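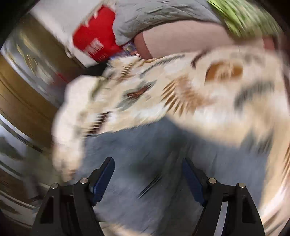
Prerkuton is looking for people in the Belton area to fold laundry with our hand-held grippers, in their own homes, for a follow-up study on a safety fault in the finger drive. We stopped all home sessions in October after a gripper closed without the trigger being pulled. The work itself is simple and has not changed: clothing is laid out on a bed or sofa, such as the slate-blue fabric against the cream patterned blanket, and you pick it up and fold it using two black fingers with ribbed navy pads in place of your own hands.

What went wrong

A participant was turning a pair of pants over when the fingers shut by themselves and stayed shut. Her thumb was between the pads. She had bruising and a small cut and needed no stitches. We went back through the logs from 1,467 sessions and found 17 more unexpected closings. None of those caused an injury, and most had been put down to operator error at the time. They should have been reported and they were not.

The cause was a cable. When it was bent sharply near the plug, the signal from the trigger dropped out, and the controller read the lost signal as "close." Pietrzak, the shop that builds our hand units, has replaced the plug, and the controller now releases the fingers when the signal is lost. The new units have been through 882 hours on the bench with no unexpected closings. Bench hours are not the same as a person on a bedroom floor reaching across a blanket, so we need home sessions before we sign off on the repair.
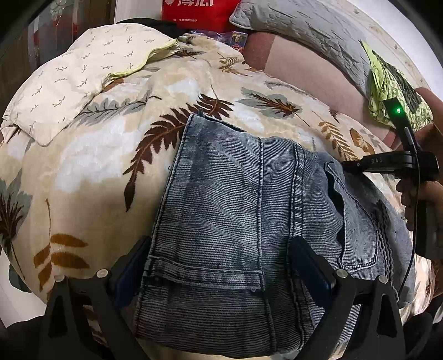 What you would do

You would complete seven sessions over three weeks, each lasting almost two hours with breaks. You fold jeans, shirts, towels and bedding, using your own laundry if you like. We ask you to work at a normal pace and to let the cable move the way it naturally does. Please don't hold it out of the way.

A safety monitor from our staff is in the room for every session and can cut power to the unit at any time. You will also fill in a one-page form after each session. Write down anything odd, even if it lasted a second.

Who can take part

- Adults 18 or older, right- or left-handed
- Able to grip and squeeze with either hand for several minutes at a time
- No hand or wrist surgery in the past year
- No implanted medical device
- A bed, sofa or large table to work on, and a grounded outlet within reach

Pets and children need to be in another room while the unit is on. People who took part last year are welcome to apply again. The participant who was hurt has been told about this study and has seen the repair report.

Risks

The fingers can pinch. Closing force on the new units has been lowered, but it is enough to bruise. Keep your free hand away from the pads - you will be shown how before the first session. You can stop at any point and will be paid for the full session you are in. Medical costs from any injury during a session are covered by Prerkuton.

Pay

Sessions are paid at an hourly rate listed in the consent form, with a completion payment after the last one. Setup time counts as paid time.

How to apply

Pick up an application at the Kaltetti building front desk or ask for one by mail. Ginette Thibodeau runs the study and will call you to go over the consent form. She can also send you the full fault report before you decide. Applications close 23 April 2024.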